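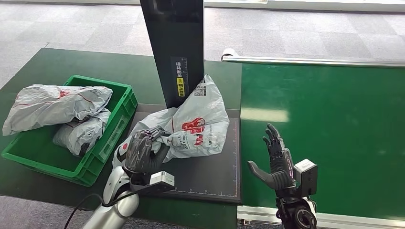
O que uma demonstração mostra e o que deixa de fora

Em outubro fui ao dia aberto da Fasach, que apresentava uma estação de triagem de encomendas operada por um robô humanoide. Fiquei a manhã inteira junto à bancada. Escrevo porque os comentários que li depois falam quase só das mãos, e as mãos me parecem a parte menos discutível do assunto.

A tarefa era modesta. O robô pega um envelope plástico, coloca-o na plataforma preta com a etiqueta de envio para cima e depois o passa para a esteira verde. O aviso na coluna, em chinês, pede justamente isso: etiqueta virada para cima. Quem já trabalhou em expedição sabe que um saco amassado é pior de manusear do que uma caixa. Ele dobra, escorrega e esconde o código numa prega.

Segundo o painel da empresa, foram 2.288 envelopes processados durante a preparação do evento, dos quais 83 precisaram de intervenção humana. É um número razoável. O que faltou foi dizer que tipo de intervenção. Virar um saco que caiu do lado errado custa um segundo; parar a linha para recuperar uma encomenda presa custa bem mais. Perguntei, e a resposta foi que os dados ainda estavam sendo separados.

Também faltou a comparação com soluções mais simples. A Sterkska, que conheci numa visita anterior, usa um braço com ventosa e uma câmera por baixo. Não tem dedos e não atrai público, mas lê a etiqueta de qualquer lado. Se o problema é a orientação do pacote, talvez valha mudar a leitura antes de comprar 2 mãos articuladas.

Não sou contra o projeto. Uma mão com dedos pode trocar de tarefa sem que se refaça a estação, e esse argumento a Fasach defendeu bem. Só que a flexibilidade foi prometida no discurso — na bancada vi uma tarefa só, com envelopes parecidos. Na próxima visita, gostaria de ver caixas, tubos e sacos rasgados na mesma caixa verde, e a folha de paradas ao lado.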